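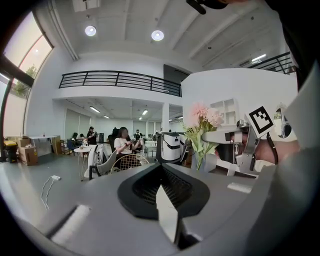
A reader wrote in to ask whether the robot open day in Orutdale was worth a Friday off work for someone who only wants help around the house, and whether there was anything to take home from it besides a leaflet.

Yes to the second part. The first depends on how far you have to drive. I went in October, on the Friday, and stayed until four in the afternoon. Nothing there was for sale and I did not see anything I would put in my own kitchen yet. What I did get was a page of notes on handling light, awkward things, on clearing a room so people can work in it, and on cords. Those are below, along with a few points on the visit itself for anyone who plans to go to the next one.

What the day was about

Drirkora ran the day. Their people work with hand-held grippers, one in each hand, doing ordinary jobs at an ordinary table. The idea, as it was explained to me, is that a person does the job with the same kind of fingers the robot has, the movements are recorded, and the robot learns from the recordings. The job I spent the most time on was artificial flowers: take a stem, bring it to the vase, put it in, let go.

It is harder than it sounds. A gripper has no fingertips to roll a stem with. You cannot shift your hold once you have it, so you have to pick the right spot the first time. I tried it and dropped a stem on the table, then bent a leaf, then got one in crooked. After ten minutes I was better, and I noticed I had started doing several things I ought to do at home with my bare hands.

Handling artificial stems

Hold the stem low. Most of us grab under the bloom because it is the part that shows. The head is the heavy end, and pushing from there bends the wire right below the petals, where it will show for as long as you own the flower. Take hold a third of the way up from the bottom.

Straighten before you place. Run the stem between finger and thumb from the top down until the kinks are out. If a bend will not come out, warm it with a hair dryer on low and try again. Do not do this with foam flowers. They shrink.

Move one hand at a time. The people who were good at the grippers kept one side still, steadying the vase or holding the leaves out of the way, and only moved the other. At home I used to put in two stems at once and then spend five minutes untangling them.

Let go all the way before you pull back. Open your fingers wide, wait a second, then lift straight up. A leaf caught on a ring or a sleeve brings the whole bunch with it.

Big blooms first, then leaves, then the small stuff. Turn the vase a quarter turn between stems and look at it from the side you will see it from most.

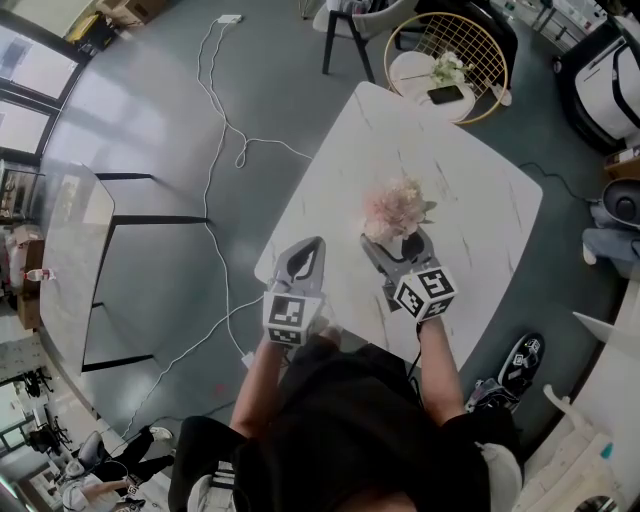
If the vase is light, give it some weight. Clean gravel or glass beads in the bottom work well, and so does dry rice in a zip bag if you do not want to pour anything in. I use a dab of Plondero putty under the base as well, the white kind, which peels off a sealed tabletop without leaving a mark. Test it on the underside of unsealed wood or real marble first, as putty can leave an oily spot on stone.

A wire end that scratches the inside of the vase can be smoothed with 400-grit paper. Two or three passes will do it. Wipe off the dust before the stem goes back in.

Dust them with a soft paintbrush, top to bottom, every couple of weeks. For a deeper clean, put fabric flowers head down in a paper bag with a half cup of salt, fold the top shut and shake for a minute. The salt takes the dust with it. Do it outside or over the sink. Plastic ones can be rinsed in cool water with a drop of dish soap and stood in a rack overnight.

Setting up a table you can work at

I do a lot of small jobs at the dining table – mending, wrapping, repotting – and I had it wrong for years. A few changes I have made after the visit:

Pull the table out from the wall. If you can walk all the way around it, you stop leaning across the thing you are working on. Two feet on every side is enough.

Have a second surface. Phone, drink and glasses go on a small side table, never on the work table. It only has to be big enough for those three things. A plant stand will do.

Work standing up for anything that takes both hands and some reach. Sit down for anything with a needle.

Get the light right. On a polished or pale top, a lamp straight overhead throws a glare right where you are looking. Put it to one side, opposite the hand you use most. I bought a 2000 lumen work lamp from Segura, the hardware store on my side of town, and it was too strong pointed down. Aimed at the ceiling it is just right.

Keep the job to the middle of the table. Things near the edge get caught by a sleeve or a cord.

Cords

Anyone who works with powered tools indoors has this trouble, and sewing machines and glue guns count. I asked one of the Drirkora people what their most common hold-up was and expected to hear something about software. The answer was cables pulling at the wrist.

Bring the cord to you from behind or from below, so its weight hangs down and does not drag across the work. If it has to cross the table, it is coming from the wrong outlet.

Leave one loose loop at the tool end. A cord with no slack will tug just as you are placing something.

Coil spare length in big loops and fasten it with a hook-and-loop strap. Tight coils kink the wire inside, and a coiled cord under a heavy load gets warm. Pull it out flat for heaters and irons.

Put the power strip against a wall or under furniture nobody walks past. Run the cord along the baseboard and tape it down where it has to cross open floor. Use gaffer tape, not duct tape, which leaves glue behind.

Never run a cord under a rug.
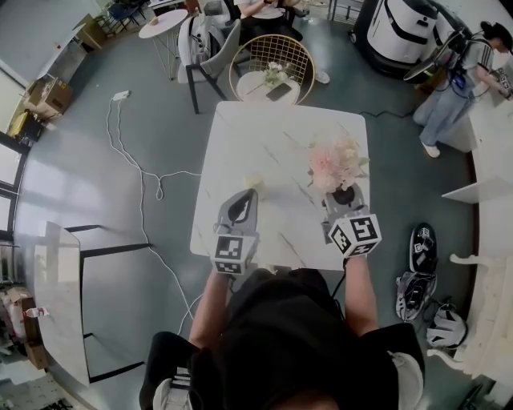 White cords show up better on a dark floor and dark ones on a light floor. It is worth choosing extension cords that way if you have children or older people in the house. They are ugly and you will see them, and that is what you want.

Shoes and bags are the other thing underfoot. Mine used to end up wherever I kicked them off. I now keep a boot tray by the door and a hook at shoulder height for bags, and I do a quick lap of the room before I start anything with scissors or a hot iron.

Would a robot manage in your house?

I asked this too, and got a fair answer: not soon, and it would do better in a tidy room than a messy one. The same person told me what gives the machines trouble. Clear glass and shiny metal are hard to see. Soft things change shape when you squeeze them. Anything thin lying flat on a table is hard to get under.

That last one is true for people with stiff hands as well. My mother cannot pick a coin or a credit card off a counter. A piece of non-slip shelf liner under the spot where those things land helps a great deal – the liner gives a little, and a fingernail can get under the edge. A folded dish towel works if you have no liner. For pills, use a shallow dish with sloped sides, so they slide to the middle.

Wide, soft grips are easier than hard narrow ones, too. Foam pipe insulation from the plumbing aisle slides over a broom handle or a garden trowel. Cut it to length with a bread knife and close the slit with tape.

If you go

Wear flat shoes. There is a good deal of standing.

Leave the big purse in the car, and wear sleeves that stay up or short ones. You will want both hands if they let you try the grippers.

Ask before you touch anything, including furniture. Things may be placed where they are on purpose.

Ask to try it yourself. I nearly did not, and it was the best part of the day. Start with something that cannot break.

Stay for more than one round. The first time through I was looking at the equipment. The second and third time I was looking at how the stem was held, and that was where the useful notes came from.

Parking in Orutdale is on the street and fills up by ten. There is coffee on site but no lunch, so bring a sandwich.

Next month: getting candle wax out of a tablecloth, and what to do with a drawer that sticks in damp weather.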